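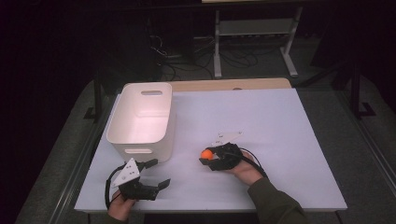
Spent the morning sorting out the small stuff in the playroom. Posting as I go so I remember what I did.

---

Rule for today: everything loose goes in a plastic bin with handles or it leaves the house. No bags, no shoeboxes. I've had toys in shoeboxes since October and the lids are all split.

---

Balls first. They roll, so they're the worst thing to leave for last. The little ones go in the off-white bin with the oval handles. Bigger ones stay in the net on the back of the door.

---

I work on a white board laid over the wooden table. Small things show up well against it and the table doesn't get scratched. When I'm done it slides behind the bookcase.

---

Bin notes, for anyone shopping. I like rounded corners because dust wipes out with one pass of a cloth. I like an open top for anything the kids use daily. Lids end up on the floor.

---

Mine came from the Cirkia outlet in Trultside. I paid 84 for a mixed set and have used all but two of them. Koo has similar ones but the handles were too narrow for my fingers.

---

Yu-na Song asked if I label them. Only the ones on the high shelf. For the low ones the kids can see straight in, so a label is one more thing to peel off later.

---

Puzzles took 20 minutes. Three had pieces missing and went in the recycling. I kept one incomplete one — the map — because my son still does it on the floor and doesn't care about the gap.

---

Building bricks are a separate job. I tried sorting them by color last year and it lasted one afternoon. They're all in one deep bin now and I'm leaving them there.

---

Donation pile is by the front door. Sukcombe library takes games in good shape, so those go tomorrow. Soft toys need a wash before I offer them to anyone.

---

Still to do: train track, dress-up box, the drawer of dried-out markers. I'll get to the markers tonight with some scrap paper and test every one of them.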